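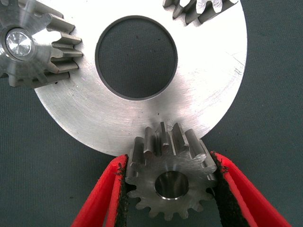
Porque é que o metal parece tão frio?
Revista Lomerel, janeiro de 2025

Numa manhã de inverno, daquelas em que apetece ficar na cama até ao almoço, experimenta uma coisa muito simples. Põe uma mão na maçaneta de metal da porta e a outra na manga do teu casaco pendurado no cabide. Brrr! A maçaneta parece gelada, e o casaco, coitado, parece morninho e simpático. Mas passaram os dois a noite inteira no mesmo quarto, com o mesmo ar à volta. Se lhes encostasses um termómetro, marcaria praticamente a mesma temperatura nos dois.

Então a tua mão enganou-se? Um bocadinho, sim, mas tem uma boa desculpa. A pele não é um termómetro. O que ela sente muito bem é o calor a entrar ou a sair do corpo, e a que velocidade isso acontece.

O teu corpo está quase sempre mais quente do que as coisas da casa. Quando tocas numa delas, o calor começa a passar da mão para essa coisa, porque o calor viaja sempre do que está mais quente para o que está mais frio (nunca o contrário, a não ser que haja uma máquina a ajudar, como o frigorífico). No metal, essa viagem é rapidíssima. O calor entra, espalha-se logo para longe dos dedos e deixa lugar para mais calor sair da mão. A pele arrefece depressa e avisa o cérebro: que frio!

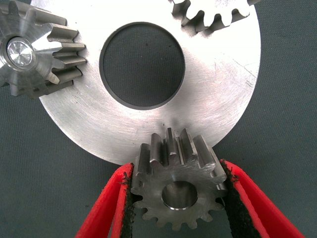
O que quer dizer "bom condutor de calor"?
Quer dizer que o material deixa o calor passar através dele com facilidade. O cobre, o alumínio e a prata são ótimos condutores. A madeira, a lã e a cortiça conduzem muito pior, e a essas chamamos isolantes.

E os tecidos, como funcionam? Os fios deixam entre si muitos espacinhos minúsculos, cheios de ar. O ar parado conduz muito mal o calor, e por isso o calor da tua mão fica ali preso, pertinho da pele. É também por isso que a camisola de lã te mantém quente. Ela não fabrica calor nenhum, quem o fabrica és tu! A camisola só o impede de fugir tão depressa.
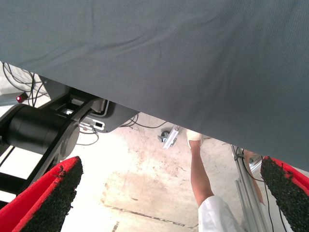
Tecido cinzento, de trama fina.

Agora imagina o contrário, uma tarde de verão com 40 graus à sombra. A essa temperatura, o ar e as coisas estão mais quentes do que a tua pele, e o calor passa a viajar na outra direção, para dentro da mão. O banco de metal do jardim parece então muito mais quente do que o de madeira mesmo ao lado, ainda que estejam os dois à sombra.

Para experimentar em casa
Junta uma colher de metal, uma colher de pau e uma meia. Deixa tudo em cima da mesa durante uma hora, longe do sol e do aquecedor. Depois fecha os olhos, pede a alguém que troque a ordem e encosta as costas da mão a cada objeto. Qual te parece mais frio? Aponta as respostas num caderno e repete a experiência em fevereiro, com outros materiais que encontres lá por casa.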